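**Mosik community shop: progress in July**

In this period the shop in Grelmont served 234 households, and 70 of them came for the first time. We spent 3,778 euros from the grant, mostly on dry food and on the rent of the cold room in Stenden. Opening on Saturday is now permanent.
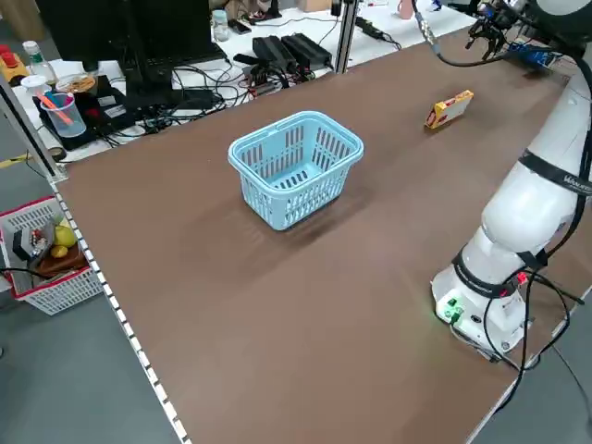

The delivery from Hovland came late 2 times, and we had to buy milk at the normal price. I have asked them for a fixed hour. The new price list is ready and will be sent to you with the accounts.

Alcides Nina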